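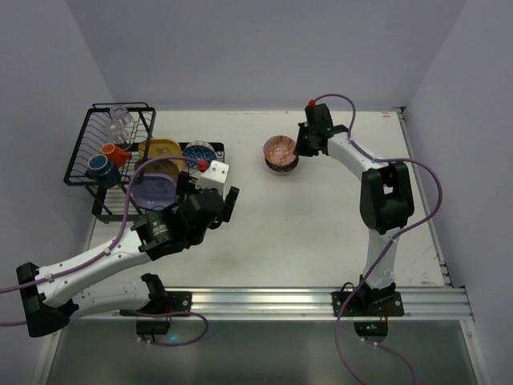
Leaving dishes in the rack overnight, or drying by hand?

gultmont_lane
We moved in May and the new kitchen has no dishwasher. I wash up after tea and leave it all in the rack until morning. My partner says things should be dried with a tea towel and put away the same night. We have very hard water if that matters. What do other people do?

Nadja Auer
Rack, always. A tea towel that has been hanging by the cooker for three days is not clean. Rinse in hot water, stand the plates up with a gap between them and they dry by themselves.

koker141
Disagree. With hard water you get spots on every glass if you leave them. I dry glasses and cutlery by hand and leave the plates. Takes two minutes. Clean towel every day, they go in with the normal wash.

gultmont_lane
The spots are what started it. Ours are quite bad, you can feel them with a fingernail.

a_danzer
That is limescale. Soak the glasses in warm water with a splash of white vinegar for half an hour, then rinse. After that dry them straight away and it won't build up again.
Also check under the rack. Mine used to sit on a tray and the water stayed there for days and went slimy. Now I tip the tray out every morning.

koker141
Same here with the tray. I got rid of it and put a folded towel down.

Nadja Auer
A folded towel is worse than a tray. It stays damp underneath and marks the worktop. I did that in a rented flat and lost part of the deposit.

koker141
Depends on the worktop. Mine is tile and I change the towel daily.

mahrous_3279
Wooden spoons and chopping boards shouldn't be left lying flat in any case. Stand them on end. I had a board go black along one side.

a_danzer
Andri here, same as above, forgot to say: don't use the vinegar on anything with a gold rim.

gultmont_lane
Thanks all. I'll do the vinegar soak tonight and dry the glasses by hand for a couple of weeks. Plates are staying in the rack.

Nadja Auer
Fair enough. Change the towel though.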